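Notebook, kitchen bench side
2021-01-21

Sourdough starter log, continued. Big day, so this one runs long!

Picking up from the last entry: I had three jars going, all split from the same mother, all fed the same flour, and the only thing I was changing was how much old starter stayed behind at each feed. Jar Lulent keeps the most, jar Gelow keeps a middling amount, jar Qin keeps barely a spoonful. (The names are from the old label sheet, please don't rename them again, I lost a whole week of notes last time.) Fikel is the backup in the fridge and doesn't count for anything unless I drop one of the others.

Checked them first thing. Lulent had already peaked and slumped, with a tide line on the glass well above where the surface was sitting. Smelled sharp, like nail polish that somebody had apologized for with apples. Gelow was right at the top, domed, full of bubbles, and smelled like yogurt. Qin was still climbing and smelled mostly of wet flour. Lovely to see them line up in exactly the order you would hope for! I've read so many times that a small seed gives you a slower, milder starter, and I believed it, but seeing three jars side by side on a shelf is a different kind of knowing.

Fed all three. Bread flour with a bit of whole rye, same bag as before. Water from the filter jug, left out overnight so it was at room temperature. I stirred each with its own spatula this time. On the earlier round I used one spatula for everything and only wiped it, and I'm now suspicious of those numbers. Crossed them out on the previous page, left them readable.
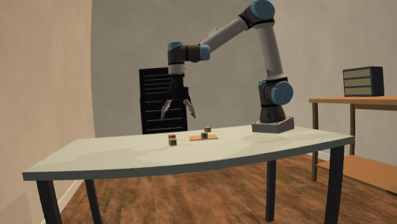
Rubber bands went back on at the new fill line. The thick ones slide down when the glass sweats, so I've gone over to masking tape with a pen mark. Tape side faces out. If you come in and the jar is turned around, turn it back, please, it makes reading the rise so much easier.

Now the fun part, which was the bake. I wanted to know if the difference in the jars makes it all the way to the loaf, or if a long bulk rise evens everything out. Mixed three doughs, one per jar, all weighed on the big scale. Total across the three bowls came to 1658 grams with the salt in, a little under what I'd planned because I ran short on flour for the last bowl and scaled all of them down to match. Small loaves, then. Fine by me, they bake faster and I get to the slicing sooner.

Dough notes while they're fresh in my head:

Lulent dough moved fast and got slack early. It felt great at the first fold and a bit soupy by the last one. I think the acid was already working on the gluten before I'd even shaped it. Had to use more flour on the bench than I like.

Gelow dough was a joy. Smooth, stretchy, held its shape in the bowl between folds, made that soft squeak against the side when I pulled it up. If I only ever had this dough to work with I would be a happy person.

Qin dough took its time. I came close to giving up and putting it in with the others, then decided to let each one go by look and feel and write down the hours separately. Very glad I waited. Once it got going it caught up nicely and had the best skin of the lot when I shaped it.

Hours from mixing to shaping: Lulent 5, Qin 8. Gelow landed between them and I forgot to write the time down, which is annoying, I was washing bowls. Will redo that one.

Baked in the covered pots, lids off for the last stretch. Oven ran hot at the back again, so the loaf in that corner (Lulent) came out darker on one side. Don't read anything into the crust color on that one. The rack needs turning halfway and I keep forgetting when I have the other timer going too.

Results, after letting them cool properly, and that took real willpower:

Lulent spread the most and had the flattest profile. Tight crumb near the bottom, a few big holes right under the top crust. Flavor was fantastic though, properly sour, the kind that makes you want butter right away. Gelow had the best height and the most even crumb. Mild tang. Qin was close behind on height, with a creamier, sweeter taste, almost no sourness at all. Toasted, it was my favorite of the day. I would never have guessed that from the smell of the jar this morning!

So the difference does carry through, at least on a one-day bake. What I can't tell yet is how much of Lulent's flatness is the starter itself and how much is me letting the dough go past its best. Next round I'd like to shape Lulent a full hour earlier and see if it stands up. If it does, we could have the sour flavor and the height together, and I'm very excited about that.

Other things to try:
Feed with cooler water and see if Gelow holds its peak longer.
Swap the rye out for whole wheat in one jar only.
Overnight fridge proof for the Qin dough. I suspect it has more to give.
Dry a little of each on parchment so there's a spare if the fridge dies again.

Flour stock is low. One bag of bread flour left and a scoop or two of rye. The rye doesn't need to be the fancy one, the coarse store kind works just as well for feeding. Salt is fine until March.

Discard from all three is in the tall tub, mixed together, labeled. Help yourself for pancakes or crackers. The crackers from last time (sesame, plenty of black pepper, rolled as thin as I could get them) were gone in an afternoon, so if anyone makes another batch, please write down the oven temperature. I never did.

Heels of all the loaves are in the paper bag by the toaster. Next feed is tonight, before lights out, Qin first.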